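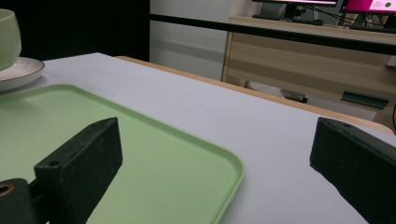

Clear the table before you lay out the Livus serving set. The set goes down in a fixed order, and the tray comes first. Put the large light-green tray on the white tabletop with nothing in it, then add the pale green cup and the white plate.

1. Wipe the tray and its raised rim with a soft cloth.
2. Set the tray flat. All four corners must rest on the table.
3. Leave 7 inches clear at the table edge.

Note: The tray holds up to 200 ounces.

Caution: Do not lift a loaded tray by one side.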